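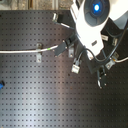 Rinthorpe is a shared workshop on the back side of an old dairy building, and for the last 7 years it has been a place where people who like to build things can come and build them next to other people who like the same. We started with a drill press, a borrowed bench and a kettle. We now have 44 members, two long rooms, a loading door that sticks in February, and more robot parts than any of us would care to list for an insurance company.

Most of us have day jobs that have nothing to do with any of this. We have nurses, a school bus driver, a couple of retired machinists and quite a few people who write software all day and want to pick up a screwdriver in the evening. You don't need to know anything when you walk in. You do need to sweep your bench before you go home, and we are a little strict on that.

## What we're building

Our big shared project at the moment is called Skallow, and if you visit in the evening you will almost certainly be pulled over to look at it. Skallow is our attempt to get a robot arm to handle cable. That sounds small, we know! Picking up a block is something a new member can usually get an arm to do in a weekend, but a block keeps its shape and a cable has ideas of its own. You take hold of one end and the rest swings off somewhere else, and then the clamp you were aiming for is behind a loop that wasn't there a moment ago.

So we route cables, over and over. The practice setup is a perforated metal board with small metal clamps screwed down to it, and white cable with little colored bands on it so that we can all talk about the same spot (it saves a lot of pointing). The idea is for the arm to take the cable by the end, bring it across to a clamp and lay it in place. We move the clamps every so often so the program can't get too comfortable. Our goal is 1000 logged tries before we change anything major in the software, and there is a paper chart by the door where you add your tally marks at the end of a session.

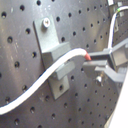 ## The rooms

We named the two rooms after the first two projects that ever got finished here, and the names stuck, even though new members always mix them up.

- **Randa** is the quiet room. It has the arm, the electronics benches and the good chairs. Please leave food outside – crumbs and gearboxes are a bad mix.
- **Halás** is the loud room, with the saws, the lathe and the drill press we started with. Ear protection hangs to the left of the door. If you are cutting brackets for Skallow, the drawings are in the green binder, and the second page is the current one.

The kitchen corner sits between them and never got a name, though it is where most of the planning gets done.

## How we like to work

We are slow and we're fine with that. When somebody wants to change something on the shared build, they write it in the log first and wait a day, which gives the rest of us a chance to say "we tried that last winter, and it's on page such-and-such." We also keep the failed runs. A good half of what we know about cable came from going back through the ones that went wrong and working out where the slack had gone.
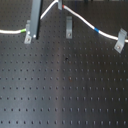
Clamp height has been the long argument this year. One camp wants them all low and identical, so that the program has less to deal with, and the other camp would like a mix, on the grounds that a real cabinet or a real machine never comes out that tidy. For now we take turns, one month each way, and the log says which month it is.

## Coming by

The door is open from 6 p.m. most evenings, and visitors are always welcome to look around, ask questions and have some tea. If you'd like to join, come 2 times as a guest first, so you can see if you like us, and then we'll set you up with a key, a shelf and a short safety walk through both rooms. Kids are welcome in Randa with a grown-up. Bring closed shoes, and if you have any spare cable sitting in a drawer at home, bring that too.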